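1 November 2023
Gripper comparison, Lakum fingers vs Starnberg fingers, same arm, same controller

Started late. Controller wanted the old tool file back after the update, so first part of the session went on re-entering payload and center of mass for both finger sets. Wrote 825 g for the Starnberg set incl. the adapter plate. Lakum set is lighter but I don't trust the kitchen scale for it, reweigh on the proper one.

Setup notes so we can repeat this:
Speed limit left at the low setting from September. Force readout from the wrist estimate, not the load cell – load cell amp is still at Drurness for repair, last email said "soon".
Arm zeroed before each set. Gripper homed twice, second home always gives a slightly different open position from the first. Known, ignore.
Logging to the Arancibia script, the new branch. It drops the first few lines of every run. Have not looked into why.

Plan was 20 grasps per finger set on the hard parts, then 12 on the soft stuff, then whatever time is left on camera calibration.

Hard parts, Lakum fingers

Block, short tube, the machined cone. 17 of 20 held through the lift and the shake. Three misses all on the cone, all the same way – fingers close below the widest bit and the thing squirts up and out. Tried closing slower on the last one, no change. The pads are too stiff to wrap. Could try a strip of rubber on the inside but then the stroke number is off and we need to recalibrate closed position again.

Block is boring, no trouble. Tube rolls a bit when only one finger touches first, which means the centering is off to one side. Checked: offset in the tool frame had the wrong sign on y. Fixed it half way through, so runs before that are not clean. Marked them in the log with a star. Do not average them with the rest!!

Hard parts, Starnberg fingers

Also 20. Held all of them, cone too. Softer tips so they give. But the lift is sloppier, part swings under the gripper when the arm stops and takes a while to settle. If we ever want to place something accurately this is going to matter. Need to wait after each move before opening, or slow down the decel. Put a pause in the script for now, ugly but works.

Also the left tip has a small tear starting at the base screw. Was there before today I think. Order spares before it goes, they take forever.

One odd thing – with these fingers the controller reported contact early on a few of the block runs, well before anything touched. Motor current bump on closing. Friction in the slide maybe. Wiped the rail, put a drop of light oil on it, went away. Went away for the Lakum set as well so some of the morning's contact times are probably wrong too. Sigh.

Arms

Ran the same pick path on both arms without any part, just to see if they agree. Same joint targets, same controller version. They don't agree. The tip ends up off to the side on arm two, always the same direction, so it is the base frame and not slop in the joints. Base plate bolts on two are tight, checked with the wrench. My guess is somebody re-did the hand-eye on one and never copied it over. Diffed the config files and yes, the base rotation is different in the third decimal. Not sure which is the right one. Leave both as they are until we can measure properly, dont overwrite.

Arm two also slower to come out of the protective stop. Have to clear it on the pendant and then again in software. Arm one only needs the one clear. Firmware mismatch? Look up versions.
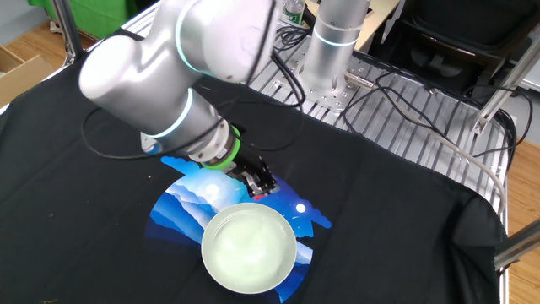

Soft material next, and the question was approach height more than grip force. If the start point is too low there is no room to turn the wrist before going down, if too high the descent takes forever and the estimate drifts. Fingers pointing straight down over the round mat is a good start pose, keep that. The bowl sits on the lower half of the mat, overlapping the bottom edge, so the mat center is no use as the target, need a separate taught point for the bowl itself. The rim is wide and I want the fingers well clear of it on the way down, so no sideways moves below rim height, ever. The stuff in the bowl is cloudy and see-through-ish, with little bubbles in it, and I don't expect the depth camera to like that. Use the rim for height and subtract a fixed number.

Cable: the loop off the forearm is long and lies over the cloth on the left. Fine in the start pose. Before doing any big wrist rotation re-route it or clip it higher up, a snag there pulls on the connector and then we lose comms and get to redo the whole homing dance. Velcro ties are in the drawer with the hex keys.

Black cloth stays on, it kills the reflections from the metal table top and the segmentation got a lot less jumpy with it. Only it creeps when something drags on it. Tape the corners underneath.

Dry run of the path in the air with the target raised: ok. Timing fine with the pause in. Wrist flips the long way round on the return if the seed pose isn't given, so give it the seed pose. Put that in the script as default.

Did not get to the 12. Tool file mess ate the time. Order next session is Lakum first, oiled rail, fixed y sign, then Starnberg if the torn tip is still in one peice.

To do
Rerun the starred Lakum grasps
Reweigh both finger sets incl. screws
Spare tips, two pairs
Firmware versions on both arms, write them on the label this time
Measure base frames against the table grid, decide which config is right
Ask Drurness about the amp again
Arancibia log, missing first lines – buffer not flushed?
Taught point for bowl, save under its own name, not "test3"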